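Search this blog Search
Reading time: 3 min

The Corner I Have Been Ignoring

So I finally started on the back room. It has been on my list since April, and every weekend I found something better to do (the gutters, the bike, one very long nap). But my sister-in-law is coming to stay and she has to sleep somewhere, and the couch has a spring in it that gets you right under the ribs.

The plan was simple. Move everything to one side, look at the walls, pick a paint, done by Sunday. I had a budget of $767 written on the back of an envelope, and I felt pretty good about that envelope. Then I got the boxes out of the way, stood there with my coffee, and spent most of the morning just staring at one corner.

You have to understand that I am bad with color. I once painted a bathroom what I thought was cream and Annick Cordier, who was over for dinner, asked me very kindly whether I had meant to go with yellow. So when I say I always thought this wall was plain off-white, take it for what it's worth. It is off-white, I guess! But stand in the right spot and one end of it goes sort of pinky beige and the other end turns a gray blue, all on the same wall, with nothing on it at all to break it up. No hooks, no switches on that stretch, nothing.
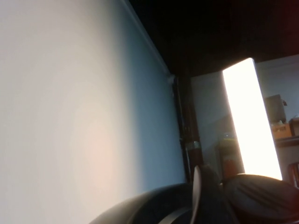 Pale wall, dark ceiling, and the pole with its shiny band.

I can't decide if I like it. Hamish Tennant says any off-white will do that if you let it, and I should quit fussing and buy a can of whatever is on sale. Davina MacLeish says go warmer. They have been married a long time and I have learned not to stand between them on paint.

The ceiling is the real question anyway. It looks almost black up there, and I have gone back and forth on it more than anything else in the house. A pale ceiling would make the room feel bigger, everyone says so. But at night with the lamp on, the dark is cozy - like being in a tent. I slept in there for a week when I had the flu and it was the best part of having the flu. The light strip of trim between the wall and the ceiling stays no matter what. I like a line to paint up to.

Then there's the pole. I used to hate the pole. I tried to hide it behind a bookcase for a whole winter and all I got was a bookcase in a dumb place. Now I kind of like how dark it is against the pale wall, and I am fond of that metal band partway down, which I plan to polish and leave showing. Qusai Farah thinks I should wrap the whole thing in rope. I do not want a rope pole, Qusai. I am not running a seafood restaurant.

The dark stand with the yellowish top is probably staying too. It's a good height for a lamp and a glass of water, and a guest needs both. I might move it closer to the bed once there is a bed.

As for the bed, I priced 3 of them on Saturday. The one I wanted was $514 before delivery, so you can see how the envelope is doing. That leaves paint, a brush that doesn't shed, and maybe a rug if I skip lunch for a while. I did dig out a drop cloth, which I was sure I'd thrown away in the last move, so there's a few bucks back.

Next up is test patches. I'm going to do them low down where the bed will cover them, and look at them morning and night before I commit to anything. If you have painted under a dark ceiling and didn't regret it, leave me a comment and tell me what you used. And if you did regret it, tell me that too, but be gentle.

Posted Mon 11 August

Contact | Copyright Struan Kinnear, all rights reserved | Back to top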